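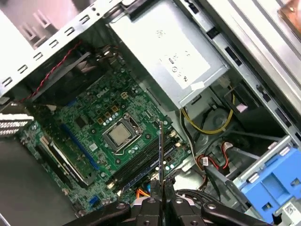
Old Dell tower, worth more RAM or bin it?

gravelroad_k
Posted 7:40 pm
Picked up an old Dell desktop for the spare room, kids homework and a bit of printing. Slow as. Got the side off and want to put more memory in. Shop in Ustley quoted me $180 for 4 sticks fitted, seems steep?? Do they have to match or can I mix with whats in there

mugwump77
Way steep. Used desktop sticks are dirt cheap. Match the type first, speed second. Read the sticker on the one you've got and post it here.

tallow_and_tin
Don't bother with RAM. SSD first, always. Old spinning drive is your problem, not memory

mugwump77
Disagree. If it's swapping all day an SSD just swaps faster. Check task manager, see what's used with the browser open.

tallow_and_tin
Did three of these for the Meredith library sale. Same story each time, drive swap and they were fine. Never touched the memory.

gravelroad_k
ok it sits at 90-something percent with two tabs open. so both??

pennywhistle
Both, but RAM tonight if you've got a stick handy. Power off at the wall, hold the button a few secs, touch bare metal on the case. Clips right back, line up the notch, push straight down both ends till it clicks. Takes more push than you'd think. Dont rock it.

mugwump77
^ this. And lay the tower on its side on the table, don't try it standing up. Colour of the slots matters on some boards, look up the manual for yours before you fill them.

oddsocks_ottery
While your in there get the dust out of the fan. Soft brush, hold the blades still.

tallow_and_tin
Still reckon you're wasting money on RAM but ok

gravelroad_k
Found a pair on the Lostura classifieds, pickup after work. Will try mixed with the old one first then without. Thanks all

pennywhistle
If it beeps at you and no picture, reseat before you panic. Nearly always just not pushed in properly.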